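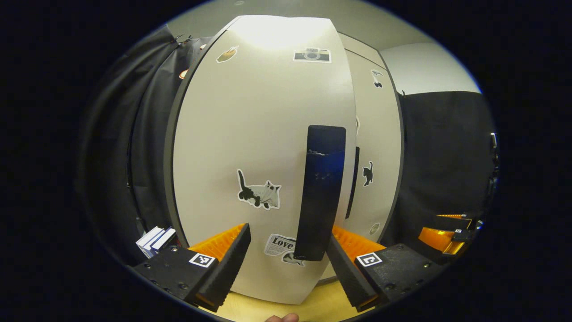
Stickers on a gray cabinet door, one of them a black cat.

Why Do Stickers Stick?

Peel a sticker off its sheet and press it onto a door. It stays there, sometimes for years. No nails or tape hold it up, so what does?

What a sticker is made of

A sticker is built in layers, a bit like a sandwich. The top layer is paper or thin plastic with the picture printed on it. Under that is a thin coat of glue. The bottom layer is the backing sheet, which you peel off and throw away.

The backing sheet has a very slippery coating called silicone. The glue can hardly grip silicone, so the sticker comes away easily.

How the glue works

White school glue starts out wet and has to dry before it holds. Sticker glue is different. It is called a pressure-sensitive adhesive. "Adhesive" is another word for glue, and "pressure-sensitive" means it works when you push on it.

This glue is partly like a liquid and partly like a solid. When you press down, it flows a little and fills the tiny bumps and dips in the surface. Even a door that feels smooth has bumps too small to see. Once the glue is very close to the surface, the tiny particles in the glue and the tiny particles in the door pull on each other. Each pull is weak, but there are huge numbers of them.

The solid part of the glue keeps it from running down the door like syrup.

Where stickers stick best

Stickers like clean, dry, smooth places. Metal, glass and many hard plastics work well. Dust is a problem. The glue grabs the dust and never reaches the surface underneath. Rough brick is hard too, as the glue touches only the high spots.

Cold makes the glue stiff, so it does not flow as well. A sticker put on a bike in August will usually grip better than one put on outdoors in winter.

Getting a sticker off

Warm air from a hair dryer softens the glue. Ask an adult to help with this part. Lift one corner with a fingernail and pull slowly, keeping the sticker low and close to the surface. If some glue stays behind, a little cooking oil on a cloth will often loosen it. Wash the spot with soapy water afterward. Don't use oil on bare wood or painted walls, where it can leave a stain.

Try it yourself

You need four matching stickers, a plate, a piece of cardboard, a plastic lid and a rough stone. Press one sticker onto each and leave them for 17 hours. Then peel them off slowly. Which one was the hardest to pull?

Words to know

Adhesive: something that makes things stick together.
Silicone: a slippery material used on backing sheets.
Surface: the outside of an object.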